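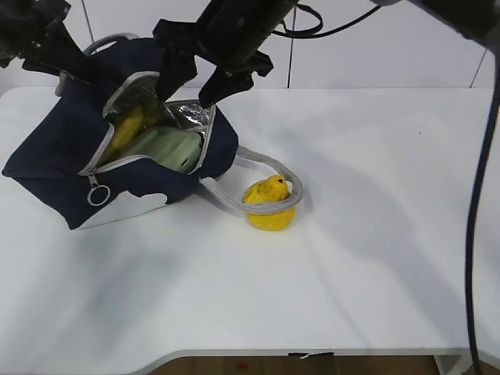

Stureo Outdoor Club, Day Trip Team

Section 2: Packing your lunch bag for the Hiltitz trail

Our June walks are the best part of the year, and a good lunch makes them even better!

1. Chill your ice pack overnight in the freezer.
2. Put the ice pack in first, then the heaviest box on top of it.
3. Tuck fruit down the side (bananas bruise easily, so keep them away from hard corners).
4. Close the zipper all the way and keep the bag in the shade.

Note: The climb to Hendriks Hut is 2,000 feet, and you will be hungry. Pack a second snack!
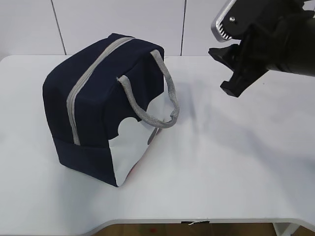
5. Carry the bag upright near the top of your backpack.

Caution: Do not pack raw meat or glass jars.

Allergic to nuts? Tell Chae-won Bae before you sign up, and she'll seat you at the nut-free table at the hut.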